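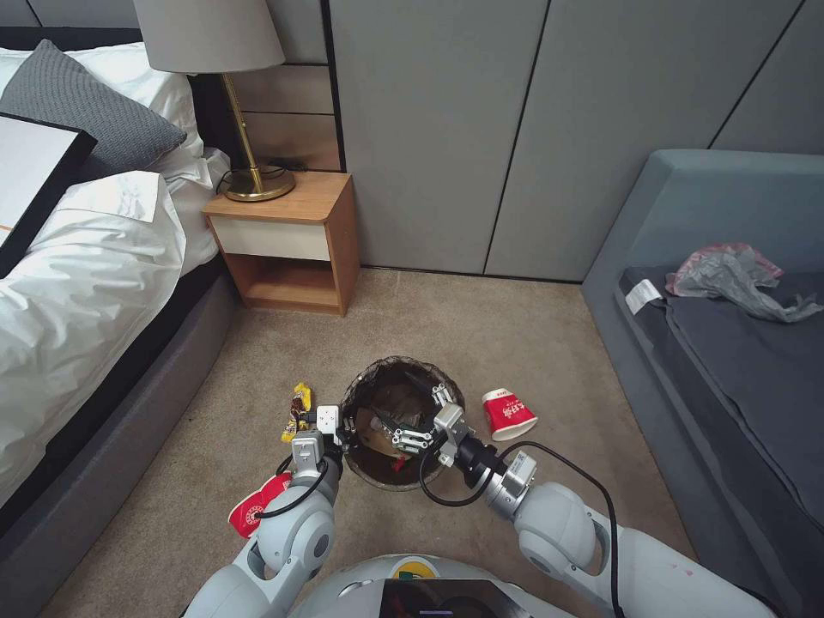
**Listening to Heavy Music, Week 2: Concept Albums and How to Follow One**

Welcome back, everybody! Last week we got through riffs and tunings, and I promised we'd get to the storytelling, so let's do that now. A concept album is a record where the songs share a story or one big idea. Some bands spell the whole thing out with narrators and named characters (and sometimes a map in the booklet, which I love), and others just leave you a few hints and let you argue with your friends.

Our main record is *Sturnico* by the doom band Wotar. It has 2 discs and runs 149 minutes, so please don't try to swallow it in one sitting unless you really want to. The story follows a lighthouse keeper who hears a choir under the sea — and the choir has its own melody, first played on clean guitar in the opening track. Learn to hum that one! It comes back slower, then in a minor key, then buried under the drums near the end of disc one.

### While you listen

- Write down the time whenever the choir melody returns. I found 31 spots, but some are pretty faint and you may disagree with me.
- Notice who is singing. The growled parts belong to the sea and the clean ones to the keeper, at least until "Ngau," where they trade.
- Read the lyrics on your second pass, after you've had a chance to guess.

### For next time

Bring around 20 lines of notes, messy is fine. We'll compare *Sturnico* with Skivum's first album, which has no lyrics at all and still manages to tell a story, mostly through tempo changes and one very long feedback note.

Cremilda Xavier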